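招人啦:来Termont工作室,陪我们一起摆弄喷罐和白纸

大家好,我是Rajeshwari Rao,在Termont管一间不大的桌面工作室。这次想找几位愿意动手的朋友,来参加我们七月的“收桌子”体验活动,顺便再招一位长期的兼职助手。两件事写在一个帖子里,有点长,请耐心往下看,报名方法在最后面。

先说说我们平时在干嘛。我们给做手工、画模型、刻纸版的人整理桌面流程:纸放哪儿,喷罐放哪儿,手从哪边伸过去最顺。听起来很小的事对吧?可是你要是喷过一次底漆,喷到一半发现纸没铺正,就知道这事有多烦人了!我自己就是毁了一张做了好久的纸版之后,才开始琢磨这个的。

工作室的桌子我特意挑了白色桌面,墙也是浅色的,东西摆歪一点马上就看得出来。

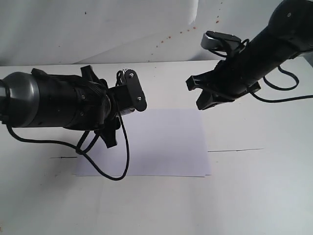

体验活动的内容很简单。每位朋友一场60分钟,中间可以歇,茶水我来泡。你要做的就是在桌上铺纸、对齐、叠放,把喷罐拿起来再放回去,换个位置再来一遍。我们会请你边做边说:顺不顺手,哪里别扭,纸滑不滑,罐子站得稳不稳。说人话就好,不用术语,抱怨也欢迎(我最爱听抱怨了,真的)。活动里不喷东西,所以不用担心味道,也不用穿旧衣服来。

关于喷罐多讲两句。有人喜欢握着罐身中间拿,有人习惯用指尖捏住上面那一圈金属边,还有人从顶上往下抓。这几种拿法放回去的时候差别挺大的,罐底先着桌的那一下,声音都不一样。我们想把这些习惯都记下来,所以左撇子、手小的、手大的、留指甲的,统统欢迎。

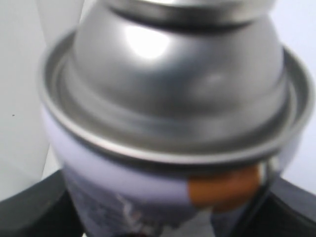

近看罐顶:银色的圆肩和一圈金属边

报酬是每场475元,结束当天给,迟到一刻钟以内照样给全额。路费另算,留好票就行。从外地来的朋友请先写邮件问一声,我怕你白跑。

谁适合来呢?年满十八岁,能坐也能站,对反复做同一件事不会太抓狂。有没有手工经验都可以。如果你平时玩模型、做纸雕、给旧家具补漆,那我们肯定聊得来,不过完全没碰过喷罐的人我也想要几位,他们的动作往往跟老手很不一样。手腕最近受过伤的话,这次先歇着吧,下回还有。

来之前请把戒指和手链摘掉,免得刮到纸。长头发扎一下。手霜当天就别涂了,白纸上留指印特别明显,擦又擦不掉。 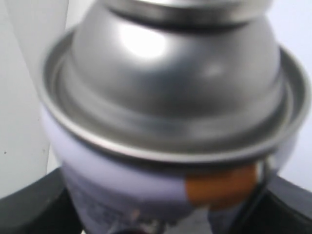 Vignesh Amin参加过上一轮,他给我留的话是:我本来以为放罐子有什么难的,结果做到后半场才发现自己每次都把罐子放得离纸太近,一伸手就碰到纸角。回家以后我把自己桌上的喷漆全挪到了左边,纸留在中间,舒服多了。唯一的意见是椅子有点矮,建议换一把。

椅子已经换了!换的是能调高低的那种,坐着站着都能试。

接下来讲兼职助手。这个岗位只招一位,每周来2个下午,先签到秋天,做得开心再续。日常的活儿包括:活动开始前把桌面擦干净,把纸叠好理齐;按清单把罐子和纸放到规定的位置;参加的朋友说话时帮忙记笔记;结束以后收拾归位,把用皱的纸挑出来。偶尔还要去Kelley文具行取纸,东西不重,一个人拎得动。

我对助手的要求也坦白讲:细心排第一。纸叠得齐不齐,下面那张有没有露出一条边,这种事你得自己看见。打字要跟得上人说话的速度。脾气好一点更好,因为有的朋友会很紧张,需要有人跟他随便聊两句。学历专业不限,学生可以,退休的也可以,我上一位搭档就是边带孩子边来的,时间能商量。

另外,我们用一套叫Entili的表格来记位置和顺序,没用过没关系,第一天我手把手教,一个下午足够学会。 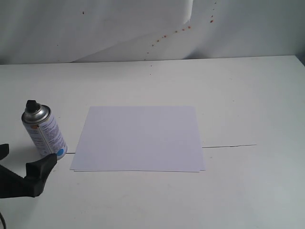 桌上摆得少,不代表活儿少啊,这点先跟想应聘的朋友说清楚。一个罐子、一叠纸,可以有好多种摆法:罐子在左,罐子在右,标签朝自己,标签朝外,纸横着放或者竖着放。每换一种都要重新对一遍位置,再在表格里写一行。喜欢这种慢活儿的人会觉得很解压,坐不住的人大概会想逃,你自己掂量一下。

笔记怎么用,也交代一句。我们只把大家的做法和意见整理成一本摆放手册,名字暂定叫Dririx桌面手册,第一版打算印1,000本。参加的朋友每人送一本,书里不写真名,想署名的可以单独告诉我。哪天你改主意了,不想让我们用你说的话,发封邮件来,付印之前都能撤。

报名方法:写邮件到工作室,标题注明“体验”或者“助手”。正文请写你的称呼、惯用哪只手、平时做不做手工、哪几个时段方便。应聘助手的朋友再加几句自我介绍,附一张自己家书桌或者工作台的照片,乱也没事,别为了拍照专门收拾。不用寄正式简历。

体验的场次在上午十点和下午两点,早上实在起不来的请直接选下午。邮件我都会亲自回,要是等了一个礼拜还没动静,多半是掉进垃圾箱了,麻烦再发一次。

Rajeshwari Rao
Termont桌面工作室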